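I'd been meaning to get to the Sembiring paper mill open house for ages, and this November I finally made it, dragging Fikri Ngau along with the promise of lunch (he'd come for a sandwich to pretty much anything).

The tour started at 11 in the old rag room, which smells like a wet dog in a library. Santosh Sandhu took us around. He's been making sheets there for years and he talks fast, so stand near the front! We watched him dip the mold, give it a little shake and flip the sheet onto the felt, and then we all got a turn. Mine had a hole in it. Fikri's was annoyingly good.

Upstairs is the drying loft, 406 sheets hanging when we visited according to the sign by the door, and then the shop, where I lost all self-control. I bought 2 packs of the rough cream stock and a pad of the thin stuff they sell for brush lettering.

I've had a soft spot for brush lettering ever since a class I took years back, and I'm a sucker for the gear too. Give me a dark wood rack with dragon heads on the ends of the crossbar and the brushes hanging tip down, and I'm happy.

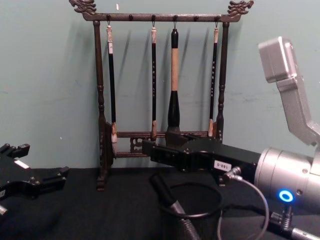

Getting there and eating

Parking is free behind the mill but fills up early. The cafe does a great lentil soup, cash only, and closes at 3.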